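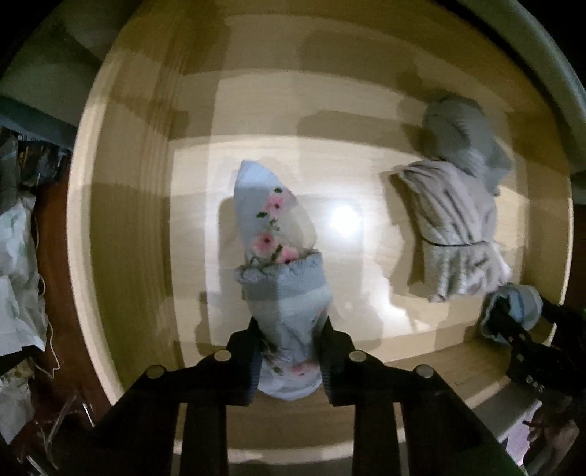
Small Clothes, Light Drawers

Gallery notes from the house on Prikari Road

We spent most of January putting the children's clothes back into drawers after the bedrooms were painted. Dezső Kocsis built the drawers, Andor Pap did most of the folding, and I wrote things down as we went. The notes are grouped by drawer, with a bit at the end on the timber and the finish for people who have asked.

The whole lot had been living in tubs in the hallway for four weeks. Some of it had been outgrown in that time. The rest went back in by size first and by type second, which is the reverse of how we used to do it.

The sock drawer

Light beige wood inside and out of the glare only in the late afternoon. The window is opposite, so the floor of the drawer picks up a lot of shine when it is pulled right open.

The pale blue socks with the pink flowers are rolled, with the ribbed cuff folded around the middle. The flowers have darker pink centres and small green leaves. They are the favourites at the moment and get asked for by name (the garden socks).

Grey knitted sock, still bunched. It has a slightly fuzzy surface and takes up more space than a smooth one, so it goes towards the side.

The light grey piece with the ruffled edge doesn't live with the socks. It went in with them off the pile and was moved to the next drawer along when we got that far.

Rolling and folding

Andor rolls from the toe and turns the cuff over the roll. He doesn't pull it tight. A tight cuff goes baggy after a while and then slides down inside the shoe.

Thick winter socks are folded in half and left at that. Rolled, they push the drawer front open, and the younger one shuts her fingers in it trying to get it closed.

Single socks have a bag on the back of the door. The bag is emptied at the end of each school term and whatever still has no partner goes to the rag box.

Tops and skirts

Anything gathered or ruffled is laid flat with the hem towards the back. We tried folding these into thirds like the T-shirts and the gathers came out with a crease straight across them.

T-shirts are folded and stood on edge. The prints face up so the kids can find the one they want without lifting out the others. This works until about the second morning of the week, and then Andor does it again.

Long sleeves go behind short sleeves. In winter they swap.

Pyjamas

Sets are kept together, with the bottoms folded inside the top. The Chambi ones have shrunk in the sleeve but are still worn. The summer sets are thin enough to share a row with the singlets.

Odd tops and odd bottoms are in a row of their own and get worn on sick days.

Underwear and singlets

Not folded at all. We used to fold them and the drawer looked good for an hour. Now they are in two open boxes, one for each child, and they go straight in from the line.

The boxes are cut-down shoeboxes. I had planned to replace them with fabric ones but the cardboard has held up and it fits the width of the drawer, so they are staying.

Jumpers

Knitted jumpers are folded once across and stacked, heaviest at the bottom. The bottle-green one came from Dezső's sister and is too big for either child. It is in the drawer anyway, at the back, waiting.

Moths got into two of them last winter. Both have been mended, one at the elbow and one near the hem. We went over the whole drawer with the vacuum before anything went back in and wiped it with a damp cloth, then left it open overnight.

School things

Uniform shorts and polo shirts are together in the lowest drawer, where both kids can reach. Hats are on the hook. Sports socks are here too and not in the sock drawer, after one too many mornings of looking for them at ten past eight.

Name labels are ironed on at the side seam. The ones on the collar rubbed the younger one's neck and she picked them off.

Swimmers and beach gear

Bathers, rash vests and the thin towels. All of this needs to be bone dry before it goes away. There was a wet pair shut in over Easter one year and the drawer floor came up in a dark patch that had to be sanded back.

Goggles are in an old glasses case. They were getting scratched by the zips.

Dress-ups

The biggest drawer and the only one with no order in it. Capes, wings, an apron, a waistcoat that was Andor's. It opens hard when it is full. Things come out of it every afternoon and most of them go back by dinner.

Hand-me-downs

The last drawer is for things that are still too big. They are sorted by size with a strip of card between each. When one of the kids goes up a size, the next section moves out and into the daily drawers.

There is a second pile for things going the other way, to the cousins. That one is in a bag by the front door and leaves the house whenever somebody is driving over.

About the drawers

There are nine of them across two chests. Dezső made the first chest for the older child and the second one a few years later, when the cot came out of the room. The second set runs better. He says the first set taught him where to leave a gap.

The insides were left pale on purpose. The old chest of drawers had dark insides and it was hard to find a navy sock in it, or a black one, in a room with the curtains still drawn.

The inside corners are sanded well back. Knits catch on anything rough, and tights are worse. If a drawer starts catching, Dezső runs an old stocking over the surface to find the spot, then goes over it with fine paper.

The runners are waxed with a plain candle stub twice a year. We bought a tub of runner wax from Sinitz for the first chest and it worked well enough, but it was messy around clothes and the candle does the same job.

We don't line them. Paper liners moved about and tore at the front, and the scented ones gave the older child a headache. A wipe with a damp cloth and a dry one after it is all they get.

There are no dividers in the sock drawer. We had a set from Clalo with slots, and the slots were the right size for adult socks. Small rolled socks fell over in them and the thick ones wouldn't go in. The dividers are now in the kitchen, holding batteries and string.

Keeping it going

Clean washing is sorted on the bed, one pile for each drawer, before any drawer is opened. It saves going back and forth. The kids carry their own piles and put them in, and we leave it how they have done it unless something is in the way of the drawer closing.

The sock drawer gets tidied most often. The dress-up drawer gets tidied before visitors. The jumper drawer was last touched when the weather turned, and it will stay that way until autumn.

At each change of season everything comes out of one drawer at a time. Anything with a hole goes in the mending basket, anything too short in the leg goes in the cousins' bag, and the rest goes back in. One drawer takes as long as a cup of tea. We don't start a second one unless there is time to finish it.

A few answers

Several people wanted to know what the finish is. It is a clear water-based one on the outside faces, two coats, with a light sand between them. Dezső let the drawers air in the shed for a good while before they came into the bedroom.

The flower socks were a present, and I don't know where they were bought. There was no label on them by the time I went looking.

The drawers aren't for sale and Dezső isn't taking orders. He will lend the cutting list to anyone local who wants to have a go. It is in pencil, with corrections, and the measurements for the second chest are the ones to follow.

Next up is the linen cupboard, which has the sheets for three bed sizes in it and one shelf that sags. Notes on that will go up when the shelf is fixed.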